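Household Textiles, Unit 2: Reading Cloth Before You Wash It
Notes by Debora Sorrentino, Florkstead Evening Classes
Handout updated 26 August 2019

Last week we got as far as fibers and then I ran out of time (my fault, I got going on wool again), so start with your page of fiber names next to you. If you missed it, Uriel Navarrete has the spare copies and he's happy to share.

Fiber is what the thread is made of. Fabric is what somebody did with the thread. I know that sounds obvious, but every term people write "fleece" in the fiber column, and it doesn't belong there! The fleece most of us have at home is usually polyester, knitted and then brushed until the surface goes fuzzy. Satin is the same kind of trap. It's a weave, and you can make it out of silk, polyester, acetate, whatever you like.

Woven or knitted?

Pull the cloth gently, first along its length and then across. A plain woven cloth hardly gives in either direction, but pull it corner to corner and it stretches quite a bit. That diagonal is called the bias, and we'll need the word again when we talk about hanging things to dry. A knit gives much more across its width, and if you look closely (get a magnifier, the cheap ones are fine) you'll see little columns of V shapes on the front.

Some cloths won't let you see any of this because the surface is raised. Fleece, flannel and velour all hide their structure under fuzz. Turn them over, or look at a spot that's had a lot of wear. 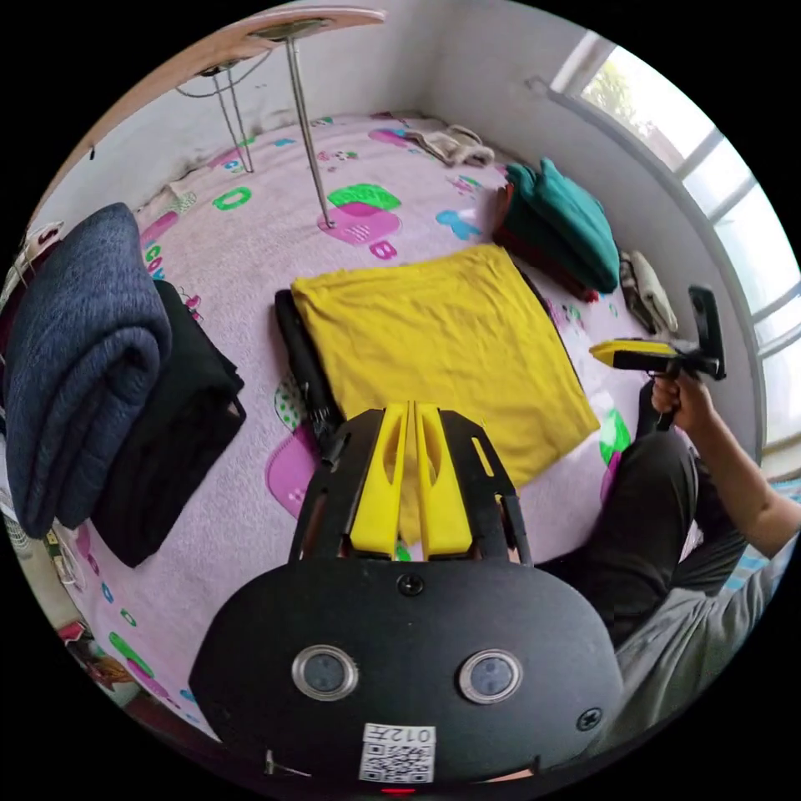

Color, and whether it stays put

Dye can sit inside the fiber or mostly on top of it. Prints are often pigment held on with a binder, and that's why an old printed T-shirt cracks and a plain dyed one just goes pale. Neither is better, they simply age differently.

The test I want you to learn is the rub test. Take a scrap of white cotton, dampen it, and rub it ten times or so on a seam allowance or some other hidden spot. Then do it again with a dry scrap. Write down both results. Rocío Varela brought in a red tablecloth in June that was perfect dry and a disaster damp, so please don't skip the second scrap!

Pale pinks and yellows fool people. We think of them as safe because they don't bleed much, and then we wash them with something dark and they pick up everything. Sort by what a thing could receive as well as what it could give off. I've gone back and forth on how to teach this and I still don't love my wording, so tell me if you have a better one.

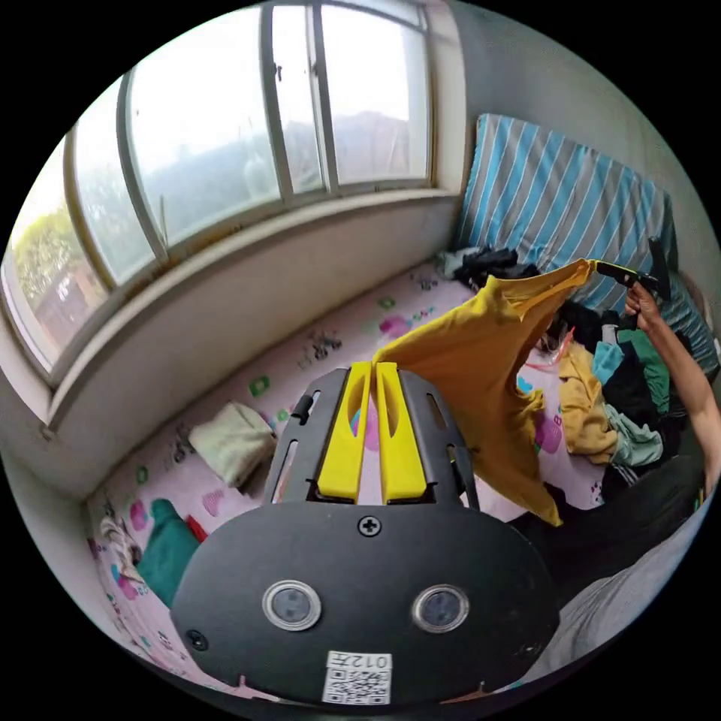 Pale pink sheet on a bed.

Sheets and thread count

I get asked about this more than anything. Thread count is the number of threads in a square inch, lengthwise and crosswise added together. It tells you something, but a very high number can come from counting each ply of a twisted yarn separately, and then you're comparing apples with fruit salad. Feel the cloth and hold it up to a window, then ask what the fiber is.

Percale is a plain weave, crisp and a bit cool. Sateen floats more thread on the surface, so it's smoother and it snags more easily. I sleep on percale and my sister thinks I'm crazy.

For next time

Pick 6 textiles from your own home and fill in one row of the chart for each: fiber (from the label if there is one), woven or knitted, raised or flat surface, damp rub, dry rub. Guesses are fine as long as you put a question mark next to them. Hnat Bondarchuk asked if socks count, and yes, they do, but only clean ones please.

Read pages 18 to 70 in the course reader. The part on wool felting is optional, though I'd be thrilled if you did it anyway.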